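Guest Room FAQ: Card Power, Shower Corner, Small Items
June 26, 2020
By Elsie Donnelly

These answers cover the standard rooms at Hadbridge. They apply to rooms refitted since April. Rooms on the older key system have a separate sheet at the front desk.

Why is there no power when I enter the room?

Room circuits are controlled by a card slot near the bathroom door. Insert the key card fully and leave it in place. Lights and wall outlets come on after 2 seconds. The slot panel has a silver frame and is mounted directly to the right of the light switch.

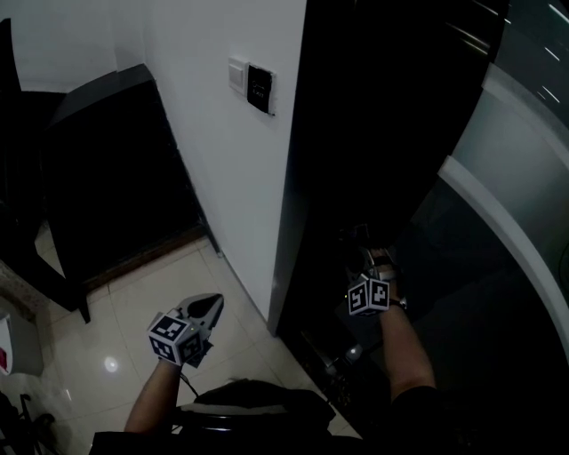
Photo: Sarmīte Raudsepp

Does any card work in the slot?

No. The slot reads the card issued at check-in. Loyalty cards, bank cards and cards from other properties will not close the circuit. A second key card can be issued at the desk if one person needs to leave while another stays in the room.

What happens when I take the card out?

The circuits stay live for 120 seconds, then switch off. The refrigerator is on a separate line and is not affected. Phone and laptop chargers are affected. To charge a device while you are out, use the outlet marked Novo on the desk, which is always on.

The bathroom is dark even with the card in. What should I check?

Press the switch beside the card slot first. It controls the bathroom light and is often mistaken for the entry light. If the light still does not come on, dial 3155 and give the room number. Do not remove the switch plate.

Should the bathroom door be left open or closed?

Leave it open after showering. The extractor draws air from the bedroom side and works poorly with the door shut. The door is black and can be hard to see at night, so push it fully back against its stop.

How does the curved shower enclosure close?

Slide the door along the curve until it meets the frame. Do not lift it. If it sticks, run it back to the open position and try again. Water on the tile outside the enclosure usually means the door was stopped short.

Can I wash small items in the room?

Yes. Socks, underwear and light shirts may be washed in the sink. Use a small amount of detergent and rinse twice. Do not hang wet items over the card slot, the switch or a lamp. Heavier clothing should go to the laundry service, which is run by Grikura and collects from the desk.

How should socks be packed or sent to the laundry?

Pair them, lay one on the other, and fold the cuff over both. For the laundry service, leave them unfolded and place them in the bag right side out. Single socks are washed but are logged separately.

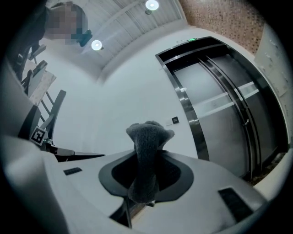

Dark socks with a fuzzy knit shed lint and should go in their own bag, apart from towels and light shirts. Wash them cool and dry them flat. The tumble dryer will shorten them.

I left something behind. How long is it kept?

Clothing is kept for 60 days and then donated. Chargers and adapters are kept for the same period. Cards left in the slot are canceled at checkout and do not need to be returned.

Is there a charge for a lost key card?

The first replacement is free. Further replacements are charged to the room.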